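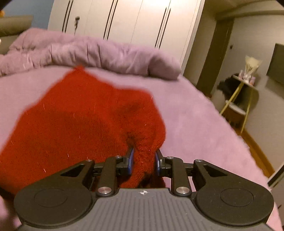
How many demonstrations do you need before a policy can learn to fold a sweater?

More than you'd like, and the raw number is a poor guide. Our planning figure for one garment type on one kind of surface is 600 usable takes. A usable take is one that a second person has watched from start to finish and agreed to keep. Some teams hand in 2000 takes and end up with less to train on, having counted every press of the record button.

Section 5: Collecting Garment Demonstrations at Home
Hovus Hand-Held Gripper, Collector's Guide
By the Hovus documentation desk
July 30, 2022

You should have finished calibration before you start this section. If you skipped the finger-opening check, go back. The Trisudix upload tool will accept files from a gripper that was never checked, and it will show them with the same green mark as everything else. The green mark means the file arrived. It says nothing about the contents.

5.1 Before the first take

1. Choose one surface and stay on it for the whole session. A bed is fine, and so is a large table. Moving from bed to table halfway through means starting a new session in the log.

2. Put out one garment. Lay it mostly flat and leave the wrinkles alone. Collectors tend to smooth a sweater nicely before every take, and we then get a system that can only handle sweaters somebody has already smoothed.

3. Leave the room as it is. You don't need to clear the shelves or make the bed look like a hotel. Do put away mail, medicine labels, family photos and anything else you wouldn't hand to a stranger. The upload tool has a privacy filter, and we would not rely on it.

4. Wipe both finger pads with a dry cloth. Fuzzy knits shed.

5. Start the session and type in the garment, the fabric and the surface. Use plain words. "Red knit sweater, fleece sheet" is good. "Item A" is useless to whoever opens the log in January.

Note: Earlier versions of this guide asked for a "neutral background." We have dropped that. The Matubbar pilot tried it, and the policies trained on those takes did badly in bedrooms with anything in them.

5.2 Recording a take

1. Hold the gripper above the fabric with the fingers open. Wait for the short tone.

2. Come down slowly until the finger ends are just over the knit. Don't press. On a soft bed the fabric sinks under pressure and the grasp looks deeper than it would on anything firm.

3. Pick a spot you mean to grasp, such as a hem, a cuff or a fold that already stands up. If no fold is there, use the fingers to raise one. Include that part in the recording, even if it's clumsy.

4. Close the fingers on the fold and pause briefly before you lift.

5. Make the fold in one motion if you can. If you have to let go and take hold again, keep recording.

6. Release, back away, and stop.

Caution: Keep your free hand off the garment. It's the most common reason for throwing out a take. People hold down a corner without knowing they've done it, and the learner has no second hand to copy that with.

Caution: Watch the linkage when working with loose yarn or open knits. A strand caught in a joint can pull a stitch out of the garment, and you won't feel it through the handle. Don't use a garment you care about. Hovus does not pay for sweaters.

A word about speed. The product sheet says an experienced collector can keep up a fast, steady pace all day. We have watched experienced collectors, and after the first hour they start making the same grasp in the same place at the same angle. The takes pile up and the variety goes away. Work in short blocks and take breaks. If your coordinator gives you a daily quota, ask what share of the last batch passed review.

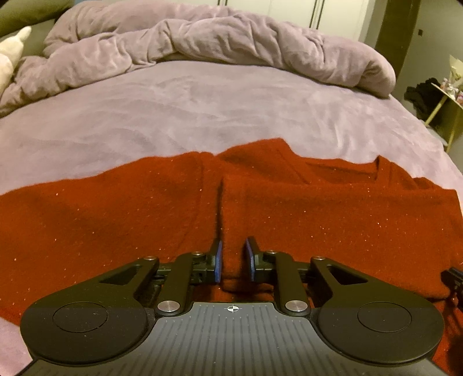
The other thing that suffers when people hurry is the approach. They start the recording with the fingers already down at the fabric, to save a moment, and the learner never gets to see how a hand travels from "nowhere in particular" to "right over the fold." Grasping from a good position is the easier half of the job. Getting to the good position is where most of our policies fail, so an approach cut short costs more than a sloppy fold.

5.3 Changing things between takes

1. After every take, shake the garment out and drop it again. Let it land how it lands.

2. Every so often, turn it around so that the neck faces another way.

3. Change where you stand or kneel. Working from only one side of the bed gives you a data set about one side of the bed.

4. Change the light once per session if that's easy. A lamp on or off is enough.

5. Do not change the garment, the surface and the light all at once. If a policy gets worse after a batch like that, you can't tell which change did it.

Note: Sparkly or very hairy yarns are allowed, but put them in the fabric field. Bright specks can confuse position tracking. The tracking report claims to catch this, and it does catch the bad cases. The mild ones come through as a slow drift that looks a lot like a shaky collector.

5.4 Keeping and discarding

1. Review on the same day, while you still remember what you were trying to do.

2. Keep takes that failed in an ordinary way, such as a slip, a missed fold or a second attempt. Mark them as failed. Don't delete them.

3. Discard takes with a free hand on the fabric, takes where tracking was lost, and takes that began before the tone.

4. Have a second person review at least part of the batch without seeing your marks. If the two of you disagree a lot, the written rules are at fault, and you should fix those before recording more.

5. Enter only the kept takes in the session total.

Be careful with the quality score that appears beside each take. It is produced by a model that was trained on takes collectors chose to keep. In practice it rewards smoothness. Several of our dullest takes score very high, and a few of the most useful recoveries sit near the bottom of the list. You may sort by it. Please don't delete by it.

5.5 When to stop

The standard advice is to keep going until the success rate levels off. We've seen success rates level off because the test garment was the same sweater used in every session. Before you decide that more data won't help, run the policy on 2 garments it has never seen, in a room it has never seen. If it can't manage those, go back to 5.3 — another pile of takes on the same bed is unlikely to change the result.

The Skodside site will lend test garments to registered collectors. Ask early, and check the bag for missing items when it comes.

Comments

knitpicker: The free hand warning should be in bigger type. I lost around a third of my first batch to it and would have sworn I never touched the thing.

second_shift: Does kneeling on the bed count as changing the surface? My weight makes the whole sweater slide toward me.

Hovus documentation desk: It doesn't count as a new surface, but write it in the session notes. If the garment slides during the grasp, mark the take.

lowbattery: Our coordinator still deletes everything under a certain quality score. I sent this page over. No reply yet.

tablecloth: Please do the same section for towels. The Matubbar sheet on towels contradicts itself on corners.

Related items

Section 4: Calibration and the Finger-Opening Check
Section 6: Uploading with Trisudix
Cleaning and Replacing Finger Pads
Borrowing Test Garments from Skodside
What the Matubbar Pilot Did and Didn't Show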